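Pelkonen bench – walk-round checklist for tidy-up chores, with my comments

Okay, so this is the checklist I use when I go round the tidy-up bench, and since Shirin Shokri keeps asking me what "OK with comment" is supposed to mean, I've typed the comments out in full for once. Sorry, it's long! Grab a coffee.

Site: Uludside, back room
Job being checked: clear a tray of odds and ends, put each one where it belongs
Checked by: Hertta Tuominen
Second signature: Arvo Harju

PART A – BEFORE POWER

A1. E-stop reachable from the stool and from the door side. OK
Pressed both, both latched, both released with a twist. The door side one is stiffer than I'd like but it does the job.

A2. Table locked, no rocking. OK
Leaned on every corner with my full weight (very scientific).

A3. Cable slack at full reach. OK with comment
My favourite thing to grumble about. The arms need loops at the joints or they can't turn, fair enough, but every loop is also a hook waiting for a basket rim. I moved both arms by hand through the whole range and nothing snagged. Please do this by hand every time and don't trust last month's tick.

A4. Labels readable on both wrists. OK

A5. Floor clear, no bags, no mugs. NOT OK, then OK
My mug. Moved it.

PART B – THE CHORE ITSELF

B1. Loose items are soft, light or blunt. OK
Spoons, markers, a bit of fruit. No knives, no glass, and please no lighters, Ville. We talked about this in November.

B2. Tray flat and inside the reach of the arm doing the picking. OK

B3. Baskets behind the tray, not beside it. OK
If a basket sits beside the tray the elbow wants to swing out over the stool. I don't want an elbow over the stool.

B4. Gripper comes down slowly over thin handles. OK with comment, see Part C

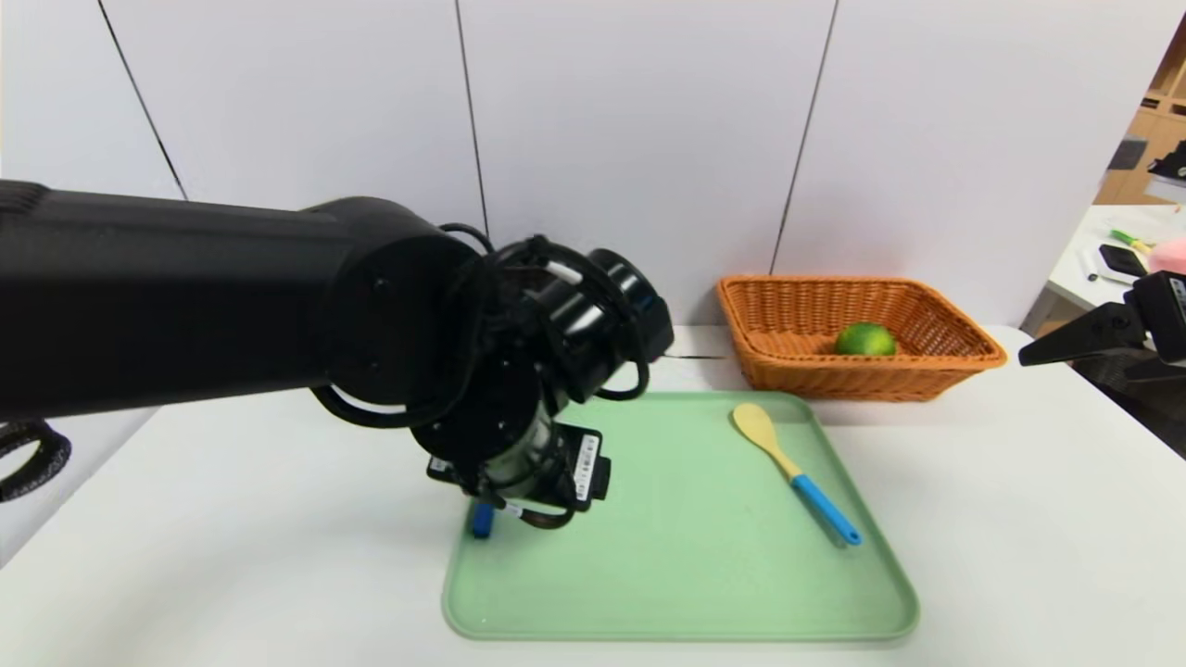
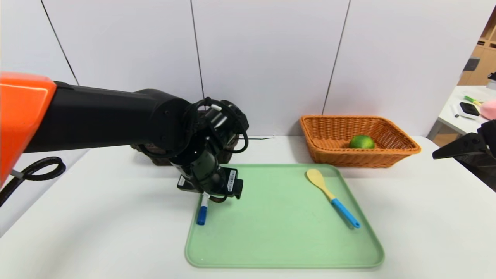

Marker with its blue cap right down near the tray, spoon-shaped spatula off to the side.

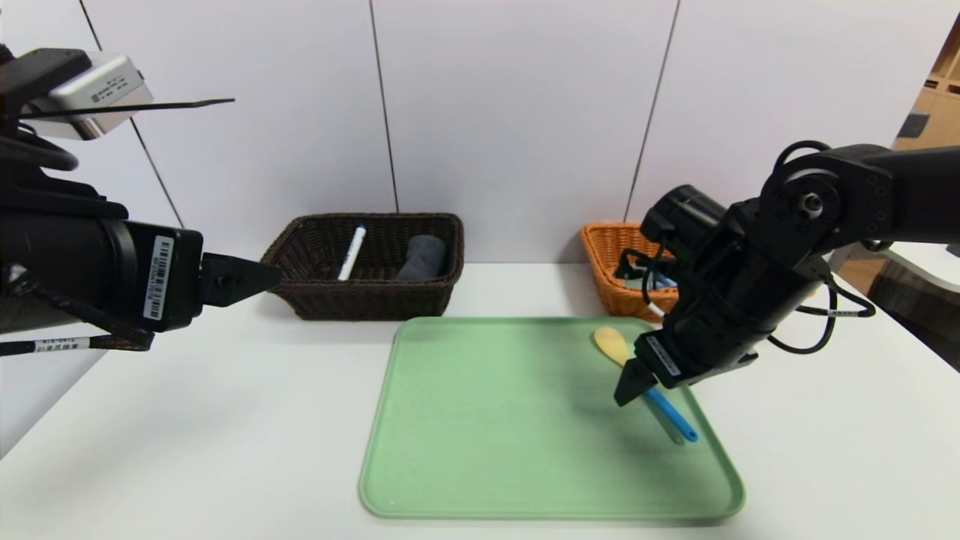 Page last changed: February 12, 2026

PART C – COMMENTS ON B4, AND CAN IT DO THE CHORE YET?

People ask me this at every single barbecue. Can it tidy a kitchen yet? Well – sort of, some of it, if you set the kitchen up nicely first!

Pens and markers I'm pretty happy with. They're straight, they're stiff, and if the fingers close a bit off centre it doesn't matter much. I'd let it do my desk tomorrow.

Spoons are harder than you'd think. A handle lying flat on a tray gives the fingers hardly any height to work with, so they have to get right down close to the surface, and that's where I want to see slow. Rehema Athumani set the descent speed for us on the Jurnisach controller and I've marked it as passed, but if anyone bumps it back up I want B4 done again from scratch. Don't just initial it.

Limes and other round things: I stand by with my hand out. A lime doesn't care about your plan. A basket helps heaps once it's in there, so the trick is getting it over the rim.

Cloth I'm marking "not yet". It can pick up something rolled and drop it in a basket, and that's a fine thing to watch, but folding a tea towel is a whole other chore and nobody should write "laundry" on the door sign.

C1. Dropped item lands on table, not floor. OK

C2. Arm stops when an item is taken out of its fingers. OK with comment
Tried it 2 times, stopped both times. Slight tug before it lets go. Arvo felt it too and wants it written down, so it's written down.

C3. Two arms never over the same tray corner while I've got a hand in. OK
My own rule. Hands in means both arms parked, even if you only want to nudge a spoon.

C4. Finger pads checked for wear. OK with comment
The Zestix sheet says swap them at 1,000 grasps. I look at them every 200 and I'd ask you to do the same, it takes a minute and you'll want decent light.

PART D – SHUTDOWN

D1. Arms parked low and power off at the wall. OK
D2. Tray wiped. OK
Scuffs don't come off, I've tried. They're fine, leave them.
D3. Fruit taken out of the basket before you go home. NOT OK
Found a lime on Monday-morning legs, as my dad would say – very soft. Please bin them or eat them!
D4. Log signed by two people. OK

Overall: passed for supervised use, someone on the stool the whole time. Not passed for running while we're at lunch. Ville Pitkänen has the next walk-round and he's got the spare key to the cabinet.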